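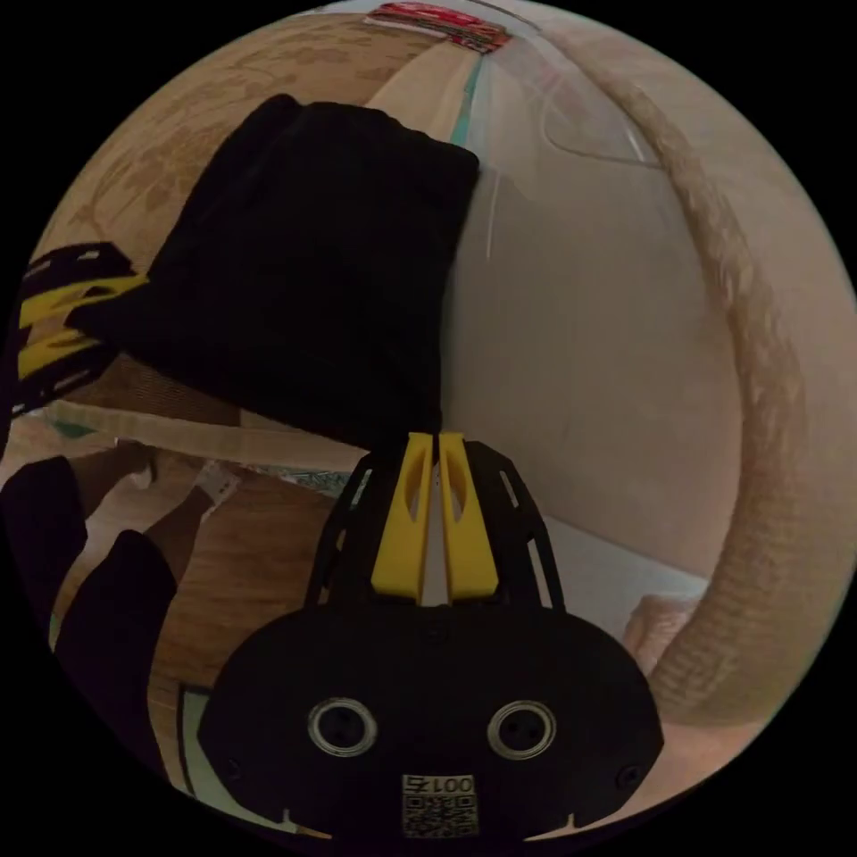 Dezső Kovács told me I'd never get 60 people to talk about their sleep, and he was pretty much right, I got 52 in the end (plus a few who answered twice, which I took out). My project is on whether students in the Frade dorms sleep worse in exam weeks, and I used a paper diary, two weeks per person.

How I did it
Everybody wrote down when they went to bed, when they got up and how many times they woke. I typed all of it into one big sheet, 1,183 rows, and wow, some of that handwriting! Abílio Figueiredo helped me read the worst pages. 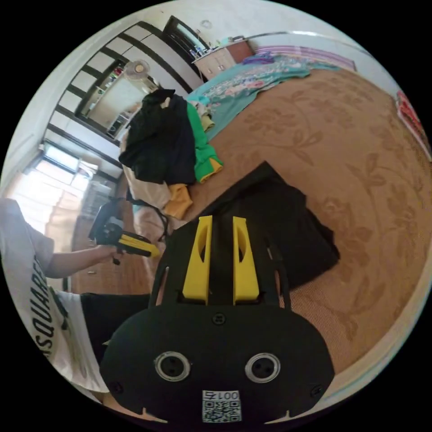

What I found
People went to bed later in exam weeks, no surprise there, but they got up at nearly the same time. So the sleep got shorter from one end only. Naps went up too, mostly after lunch, and the coffee drinkers napped as much as everyone else (I really didn't expect that). 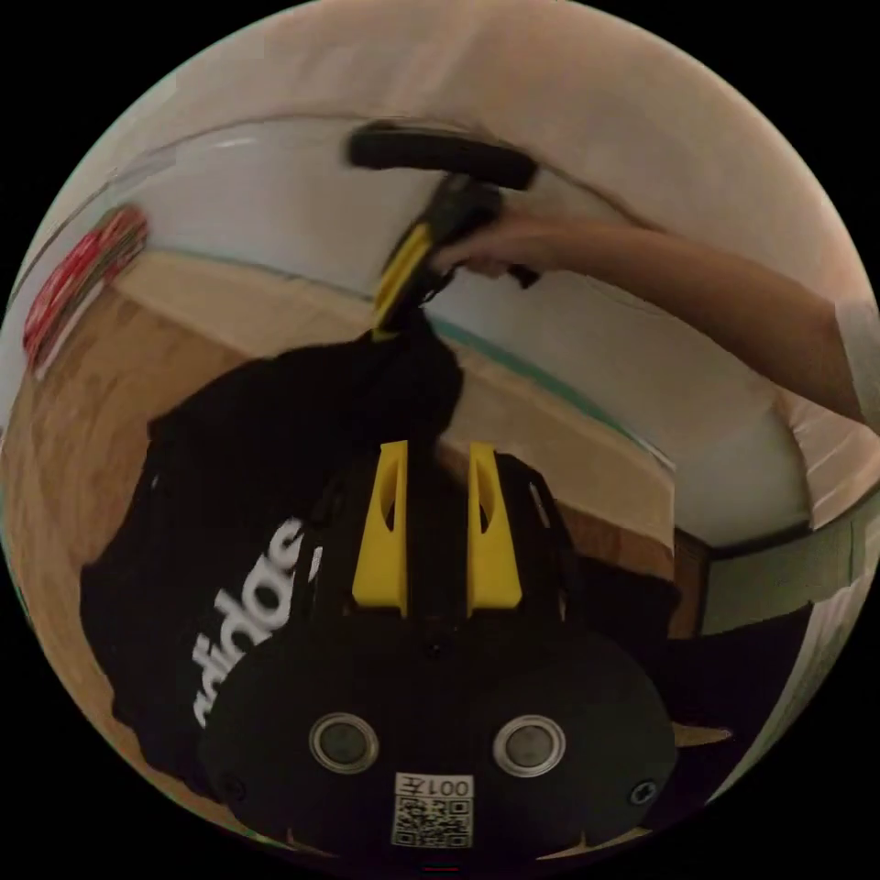
What I'd change
I started in February, when half the building had a cold, so next time I'd pick a healthier month. I'd also ask about phones in bed. I forgot that question completely and my teacher spotted it right away.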